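Firkell Bench Kit for PC Assembly Demonstrations
Product page, updated Friday, February 28, 2025

Everyone would like a robot that can put a computer together. Very few people would like to sit and show it how, several hundred times, with the same screw holes and the same sulky latch. The Firkell kit is for those people.

It is a bench package for recording manipulation examples on desktop hardware: drives, processors, memory, cables if you are feeling brave. You supply the arms, the tower and somebody patient. We supply the parts fixture, the recording software and a manual that Paraschiva Onu rewrote in July after reading the support tickets.

What comes in the box
Rondard parts fixture, gray, 3D printed, with posts and slotted holders
Luik recorder license, one bench, 3 camera streams
Skirken episode reviewer, one seat
Clamps, spare holders, printed manual (8 pages, down from 20)

The fixture keeps each part in the same starting pose, or lets you move it on purpose when you want variety. Both matter. A policy trained on a drive that always starts in one spot will reach for that spot with great confidence, drive or no drive.

Bench views and wrist view:
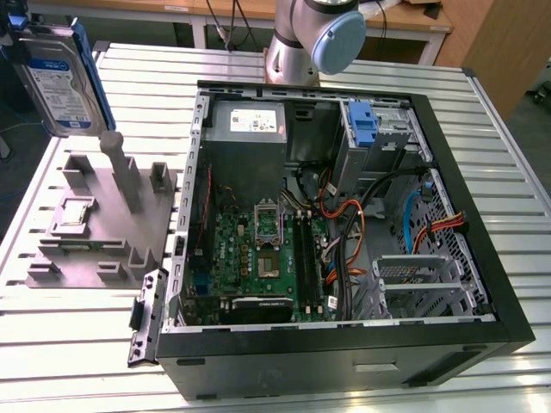
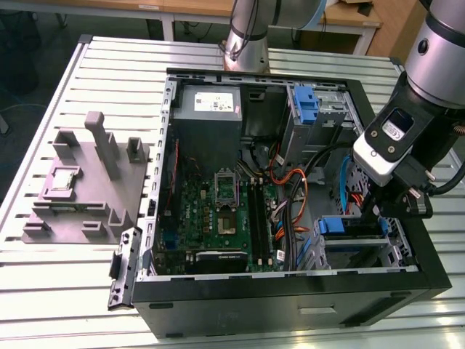
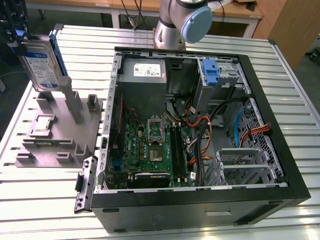
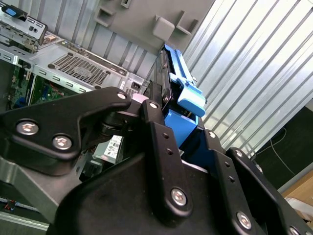
Open tower with its side panel off. The first three views are from the fixed camera position, the last from a camera at the gripper.

Recording
Luik stamps arm state, gripper state and all the camera streams against one clock. Start and stop are on a foot pedal - sold separately, sorry - or on the keyboard. Episodes are saved one folder each, and a bad one can be flagged without stopping the session. Please flag them. A fumbled grasp with a good recovery is worth keeping, but it should be labeled as such and not slipped in among the clean ones.

Reviewing
Skirken plays the streams side by side and lets you trim the long pause where the operator was thinking. It will not trim for you. We tried that, and it removed the thinking and a fair amount of the work.

How many episodes?
We suggest 200 for a single insertion task before you train anything, then look at where it fails and record more of that. Customers often ask if 20 will do. It will do for finding out that a camera was pointed at the ceiling.

Not included
Robot arms, grippers, cameras, worktable, computer, operator.

Lead time is 3 weeks. Extra holders for odd-shaped parts can be printed to order; send a drawing or the part itself, and tell us if you want it back.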